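Ticket 1804 - Label printer drops off network overnight
Status: Resolved
Priority: 2
Site: Alness office
Assigned to: Jhair Echeverri

Reported problem
Label printer at the Alness office stops accepting jobs overnight. Print queue shows "Offline" every morning. Power cycling the printer restores service until the next night. Began in July after the switch replacement.

Log

07:40 - Printer offline in queue. Ping to the reserved address fails. Printer panel shows Ready and a link light is on at both ends.

07:55 - Printed a configuration page from the panel. Printer has a self-assigned address. The reserved address is missing.

08:10 - Power cycled. Printer picked up the reserved address in a few seconds and the queue cleared, 237 labels held. No errors on the output.

09:30 - Checked the DHCP server at Mosquera. Reservation is present and the MAC address matches the configuration page. Lease time is 12 hours. Server log shows no renewal request from the printer after 19:00.

10:15 - Swapped the patch cable and moved the printer to a spare port. Left to run.

Next day, 07:35 - Offline again, same self-assigned address. Cable and original port ruled out.

08:20 - Pulled the switch configuration and compared it with the Etley office, where the same printer model has no fault. Energy Efficient Ethernet is enabled on all ports at Alness and disabled at Etley. Alness was left at factory default when the switch was replaced.

08:45 - Disabled Energy Efficient Ethernet on the printer port only. Also found the printer firmware two releases behind. Left the firmware alone so that one change could be tested at a time.

Next day, 07:30 - Printer online. Renewal request logged at 20:12 and answered. Test page sent from Skendar, printed.

Following day, 07:30 - Still online. Queue normal.

Cause
Printer network card did not wake from the low-power link state in time to renew its lease.

Fix
Energy Efficient Ethernet disabled on the printer port. Switch template updated to match Etley. Firmware update moved to ticket 955.
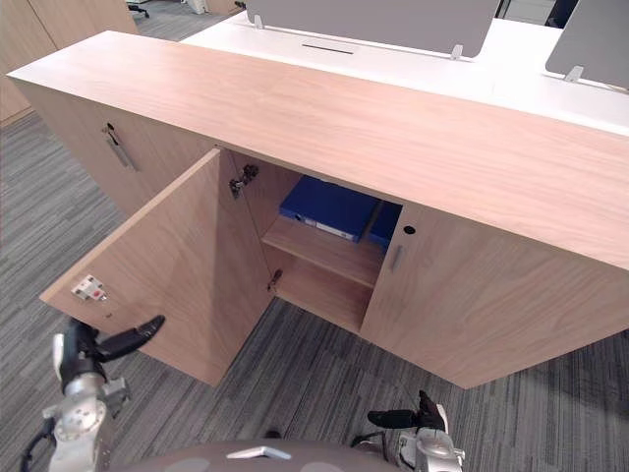
IT Service Desk | Network and Print Support

Reopen the ticket by replying to the closing email. Include the printer's configuration page and the time the fault was first seen.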